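Chapter 7
Soft Furnishings: Fibres, Fabrics and Fillings

By the end of this chapter you should be able to:
explain how a yarn is made from loose fibres
tell a woven fabric from a knitted one
read a rub test result and say what it means for a buyer
choose a sensible fabric for a given piece of furniture

Starting point

Run your hand over the nearest bit of cloth. It might be your sleeve, a curtain or the seat of a bus. Whatever it is, somebody had to decide how thick the yarn should be, how tightly to pack it and what to make it from, and those decisions are what this chapter is all about. I think it is the most enjoyable part of the whole course (I say that about the chapter on joints too, but this time I mean it!).

We begin with the fibre itself. Wool is crimped, like a tiny spring, so it bounces back when you squash it and traps plenty of air. Linen is long, straight and strong, but it creases if you so much as look at it. Cotton sits somewhere between the two. Polyester can be made in almost any shape we like, which is why it turns up both in fabrics and in the fillings underneath them.

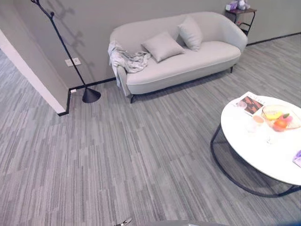
Fibres on their own are weak. Twist them together, though, and they grip one another, and the harder you pull the tighter they hold. Try it with a pinch of cotton wool before you read on. Pull it apart, then twist a second pinch between your fingers and pull that. The difference is wonderful, and people have been making use of it for thousands of years.

Once we have yarn we can weave it. The threads running the length of the loom are the warp, and the ones going across are the weft. Change the order in which they pass over and under and you get plain weave, twill or satin, each with its own feel and its own weak points. Section 7.2 has you weave all three on a card loom.

Case study: the Hornix bench

Ye-ji Shim was asked to cover a waiting room bench for a small firm called Hornix. She tried 2 fabrics, a loose wool weave and a tight twill, and rubbed each one until a thread broke. The wool lasted 289 rubs on her home-made rig and the twill lasted 709. She still liked the wool better! We shall come back to her choice in Section 7.4, when we look at backing cloths.

Key words: fibre, yarn, warp, weft, twill, pile, filling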